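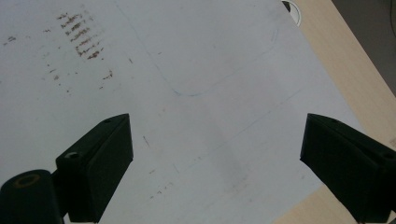

工房だより 6月号
白い天板・ボードの茶色い擦れ跡について

共用の白い板類に付く茶色の擦れ跡について、問い合わせが続いている。平行に並んだ短い筋、その脇に離れて付く小さな筋、周囲に散る細かい点、薄い灰色の斑点。この種の汚れは見た目が似ていても成分が異なることがあり、成分が違えば落とし方も違う。今号では判別の手順と、素材別の処置をまとめる。対象は作業台に平置きして使う淡色の板で、ホワイトボード、化粧板、メラミン板を含む。

1. 乾いた状態での確認

最初から水や洗剤を使わない。乾いた白布を指に巻き、汚れの端を一方向に3回だけ拭く。往復させると粒子が広がり、硬い粒が混じっていた場合は表面に細い傷が入る。布に茶色が移れば、汚れは表面に載っているだけである。移らなければ、固着しているか、表面の微細な凹凸に入り込んでいる。

次に、板を斜めから照明に透かして見る。筋の部分だけ光沢が落ちているときは、汚れの下に擦り傷がある可能性が高い。この場合、色は取れても艶は戻らない。作業前に確認しておくと、後で「掃除で傷んだ」と誤認することを避けられる。

2. 茶色の筋の主な原因

(1) 鉄錆。錆びた工具や金物を引きずると、凸部が当たった箇所だけに色が付き、途切れた筋になる。赤みのある茶色で、乾拭きで一部が移ることが多い。
(2) 油と金属粉の混合。機械油の付いた部品を置いた跡など。色は暗く、触れるとわずかに粘る。
(3) 木材のヤニ、タンニン。広葉樹の端材を湿ったまま載せた場合に出る。輪郭がにじむ。
(4) 塗料、ステイン。乾燥後は乾拭きでは移らない。
(5) ゴム、革の擦れ。靴底や台車の車輪、革の当て物による。消しゴムで薄くなるものはこれに当たる。

見た目だけで(1)と(4)を区別するのは難しい。綿棒に水を含ませて端に触れ、続けて中性洗剤、無水エタノールの順に試し、どの段階で色が動くかを記録する。試験範囲は筋の端に限る。

3. 素材別の処置

ホワイトボード(ホーロー)
水拭き、中性洗剤、エタノールの順で進める。錆に由来する色が残る場合は、クエン酸水溶液を含ませた紙を短時間だけ載せ、水拭きを2回行う。縁の切断面に酸を回さないこと。切断面は下地の鋼板が露出している場合があり、ここから新しい錆が出る。

ホワイトボード(塗装鋼板)
エタノールは短時間にとどめる。クレンザー、メラミンスポンジは使用不可。塗膜が曇ると、以後マーカーの消え残りが常態化する。

メラミン化粧板
中性洗剤とエタノールは使用できる。酸は原則として使わない。光沢仕上げの面にメラミンスポンジを使うと艶むらになる。

素材不明の板
水と中性洗剤まで。それで落ちない汚れは残したままでよい。裏面や縁に表示がないか確認し、型番が分かれば用品担当に連絡する。

磁石が付くかどうかは一次判別に使える。付けば鋼板系、付かなければ樹脂または木質系とみなす。ただし鋼板系のうちホーローと塗装の区別は磁石ではできないため、判断がつかないときは塗装鋼板の手順に従う。

4. 灰色の斑点と細かい点

マーカーの粉、鉛筆の黒鉛、アルミの擦れなどが候補になる。黒鉛は柔らかい消しゴムで取れる。マーカーの古い残りは、同じマーカーで上からなぞり、乾く前に拭くと一緒に取れる場合がある。アルミの擦れは洗剤では動きにくく、消しゴムで薄くするのが現実的である。茶色の点が散っているときは、先に粘着ローラーか弱粘着テープを垂直に当てて粒を取り除く。布で払うと点が筋になる。

5. 木製の台の上で作業するとき

板を木の天板に置いたまま洗浄する場合は、板の縁からの液だれに注意する。無塗装または薄いオイル仕上げの木は、鉄分を含む水が染みると黒ずむ。板の下に吸水紙を敷き、縁から30 mm以上はみ出させる。布は固く絞り、液を板に直接吹き付けない。作業後は板を立てて乾かし、台との間に湿気を残さないこと。

6. 用品の変更

拭き取り布は、これまでの混紡品からTraredauの無漂白綿布に切り替えた。1箱300枚入り、保管場所は流し横の棚、上から2段目。使用済みの布は錆用と油用で容器を分ける。油の付いた布は蓋付きの金属容器に入れ、可燃ごみに混ぜない。

下敷き用のシートは、JinとAlariの2種を比較中である。Jinは薄く、板に沿うが、金物の角で切れやすい。Alariは厚みがあり切れにくいものの、巻き癖が残る。Dullow棟の作業台にそれぞれ敷いてあるので、使った人は台の脇の用紙に品名と作業内容を記入してほしい。

7. 点検

金曜の終業前に、白い板類の表面を乾拭きで点検する。先月から管理票を番号順に改め、登録は34枚となった。落ちなかった汚れは管理票に位置と色を書き、試した液剤も併記する。前回と同じ液剤の重ね塗りを防ぐためである。艶の低下がある板は下敷き用に転用し、筆記には使わない。

不明な点は用品担当のGhislain Arsenaultまで。クエン酸は施錠棚にあり、鍵の貸出は午前9時から受け付ける。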